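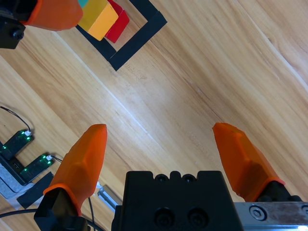 What do we charge for the hall from October?
The hourly rate goes up to 20 pounds for outside bookings and stays as it was for village groups.

I've put that first as it's what most of you have been ringing me up to ask! The rest of the minutes of the Wundilstead Hall users' meeting are below, written up by me (Lama Kanaan) from my own scribbles, so shout if I've got you wrong.

Start time was meant to be 7.30pm, but the choir were still going next door and we let them finish their last song. Apologies came in from the badminton lot and from both of the Bukow twinning people, who were away.

Last minutes
Agreed, with one change. The yoga class is on the upstairs list now, so ignore the old rota if you've still got it on your fridge.

Money
We have 2836 pounds in the main account. Last time it was 2786, so we're up by 50, and I was told off for sounding too cheerful about it with the winter heating still to come. Fair enough. The new rate was put to a show of hands and went through, though the playgroup wanted it noted that they'd like a full year's warning if village groups are ever put up as well. Noted!

Heating
A long one, this. The radiators at the stage end come on when they feel like it (I had my coat on for the whole meeting, and so did half the room). We've had a quote from Florberg to look at the valves and bleed the lot, and we'd like a second one before we say anything. I'm chasing that. Until then please leave the dial by the side door alone, even if you're freezing. Someone keeps turning it right up and it makes the kitchen end unbearable.

Twinning supper
The Bukow visitors come over in October and we're feeding them. We've got 79 names down so far, which is more than I expected, and a few households still haven't answered. Soup, then pies, then whatever puddings people bring. I said I'd do my lemon tart again and there was a small cheer, so I'm holding on to that. The Dağdelen bakery has offered us bread at cost and we said yes please. We still need people to lay up from 4pm and a couple of strong arms for the benches.

Kitchen
Tea towels are going missing. Please take them home, wash them, and bring them back! The big urn needs descaling and I've said I'll do it.

Any other business
The noticeboard key has been found in the piano stool. The book swap would like a second shelf in the porch, and we're happy with that so long as the fire door can still open fully.

We finished at 9.10pm. Next meeting is at the same time next month, in the small room if the choir need the main one.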